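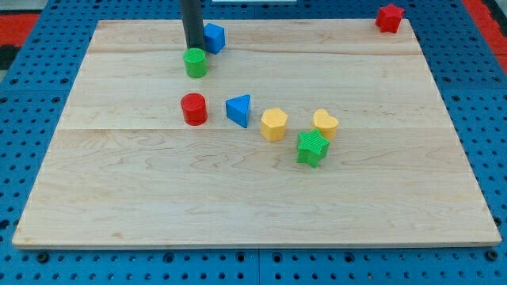 Figure 2. Light maple board with joined planks.

3.2 Moisture and the opening of glue seams

The boards in this part of the study were glued from separate planks of maple and kept in two rooms of the Totero workshop. In the first room the air was held at a constant humidity. In the second room the windows were opened each morning, as it is the habit in small workshops of the region. We measured 146 boards in total, and each board was weighed before and after the storage period of 100 days.

The boards from the first room changed very little in width. In the second room the change was larger, and it was not equal along the board -- the ends moved more than the middle. This agrees with the earlier observation of Pickering, who found that the end grain takes up water faster than the face. Most of the open seams started at one end and stopped before they reached the center.

We also compared two finishes. The Nondex oil was applied by hand in two coats, and the Shojaei wax in one coat. Boards with oil on all sides kept their shape better than boards with oil only on the upper face. For the wax we could not find a clear difference, and the variation between single boards was high.

The direction of the grain in neighboring planks had also an influence. Yurani Cuadros sorted the planks before gluing, and her notes were used to form the groups in Table 3. The results for these groups are given in the next section.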